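Two Arms, One Basket
Student project report, Altora robotics class
Written by Natalie Lightfoot for Team Otberg

Our team had 14 class hours in June to get a pair of robot arms sorting groceries, and I still can't believe how much fun it was! The task sounds easy. Produce starts out in a wire basket or on the table, and the arms have to move each piece to the right side when we call for it. A toddler can do it. Our first script could not.

We picked produce over blocks (the other team, Ngcobo, did blocks) since every piece has a different shape. Celery is long and floppy-looking, grapes are all bumps, and a mango wants to roll.

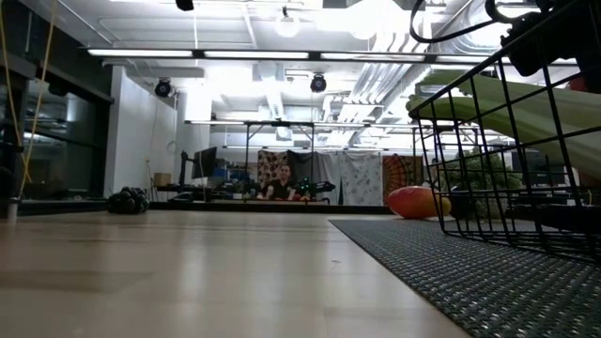

Fig. 1. Our basket on its woven mat, stalks hanging over the rim.

The basket gave us more trouble than the food. Its rim is higher than the tabletop, so every grasp needs a lift first, and in week one we kept forgetting the lift. We fixed that with a "safe height" that both arms go back to between moves. After that we gave each arm its own half of the table and a small shared zone in the middle where only one is allowed at a time - a traffic light, basically.
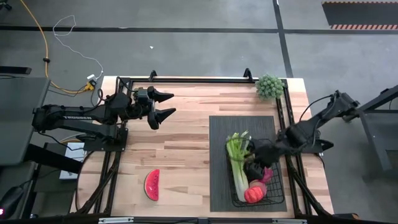

Fig. 2. Right gripper down in the basket, left gripper open over the table.

Then came the part I loved most, which was collecting runs. We took turns driving the arms and wrote every attempt in the log. The goal was 1000 attempts and we got to 705, which I'm proud of! Onions and peppers were the friendliest. Eggplant was slippery in the fingers until we slowed the closing speed, and watermelon wedges had to be approached from the rind side or they tipped over.

We had seven kinds of failure on our list by the end. The most common one was grabbing a basket wire along with the food. Second was closing too early.

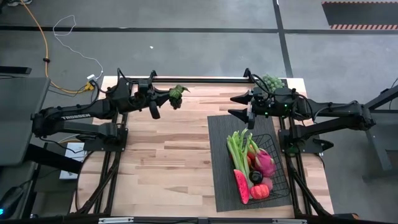 Page last changed: 14 Jul 2025

Next steps
Leafy things are still our weak spot. The gripper often gets hold of the leaves and misses the stem, so we want to try a lower approach angle and a slower lift. We also want to shuffle the basket more between runs - we got lazy and kept packing it the same way, with the celery always going in first.

Team Otberg will bring the project to the Naltstead open house, and anyone who wants to drive an arm can ask me for a turn. The log and our scripts are in the class folder.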